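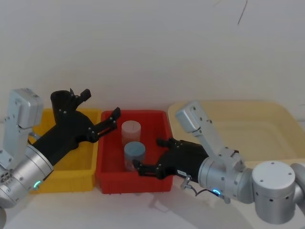 Two arms, three bins, two little jars, one planner with opinions.

1/ Thread on the Prondeck motion planner, for the handful of people who asked and the larger number who have it muted. May 11, 2020, if you're keeping score on how long this has taken.

2/ Setup for newcomers: left arm, right arm, shared table. Sturkis does perception (where are the jars, which way is up). Prondeck plans the motion. Escobar is the low-level controller and takes the blame for everyone else.

3/ The task is moving jars between bins. A toddler can do it. A toddler also doesn't have to solve for two wrists that both want to be above the red bin at once.

4/ Our first go treated the two arms as one big robot and planned the whole lot together. Mathematically lovely. You could make a cup of tea while it thought, and drink it, and rinse the cup.

5/ Second go: plan one arm, freeze that path, plan the other around it. Fast! Also, whoever goes second gets treated like the younger sibling in the back seat. The right arm spent most of February taking the scenic route.

6/ Current go: both arms plan separately, then a scheduler slides the two paths along in time until they stop colliding. If it can't find a gap in 60 tries it replans whichever arm has the shorter way home. That last rule was written on a Post-it and is now load-bearing.

7/ Perception next. Sturkis is fine with the pink jar. The blue-grey one is shorter of temper. With a gripper finger in front of its lower half, the fitted cylinder used to shrink to whatever was still showing, so the planner believed in a jar that floated.

8/ Fix: once a jar has been seen in full, keep its height and only update the pose. It's a few lines of code and a very long comment apologising for them.

9/ Translucent plastic remains a pain, by the way. Depth goes through it, or into it, or off for a walk. We now trust the rim of the lid and treat everything below as hearsay.

10/ Right hand at the blue-grey jar, left finger waiting over the rim of the red bin:

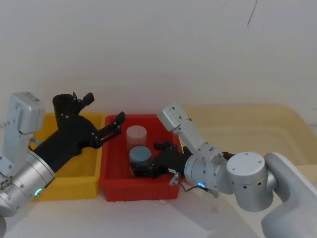

11/ WHAT THE LOGS SAY

We replayed 2,199 logged plans through the new scheduler overnight. 13 came back with no valid timing at all. I was braced for a lot worse and had cleared my morning for it.

12/ Most of those had the same cause. The collision model of the gripper was padded so generously that both fingers could not legally be in the same bin as a jar. Someone padded it that way for safety. The someone was me.

13/ So the padding now depends on what's nearby. Fat margin around the other arm, thin margin around anything you've been told to pick up. You'd think that would be the default. I went looking for the default. It's a number in a config file, with no units.

14/ Wrist cables are modelled too, as a fat capsule stuck under the wrist. Crude, but the planner has stopped proposing elbow-over-everything poses that are fine for rigid bodies and rude to cables.

15/ Tooling gripe, feel free to skip. The Stondine log viewer draws both arms in the same colour. Same colour! I have a local patch that makes the left one orange, and I'd offer it upstream if I could get their build to finish.

16/ Things still broken — the scheduler will happily park an arm above a bin the other arm needs next, it has no notion of "next". Waiting costs nothing in the objective, so it waits like it's paid by the hour.

17/ Plan is to charge a small price for hovering over shared bins and see who complains. My money's on Escobar, which rejects any path with a corner in it, and the retreat moves are mostly corners.

18/ To the person asking whether we've tried learning the whole thing end to end: yes, it's on the whiteboard, underneath "fix units in config".

19/ Replay script goes up once I've taken the swearing out of the variable names. Might be a while.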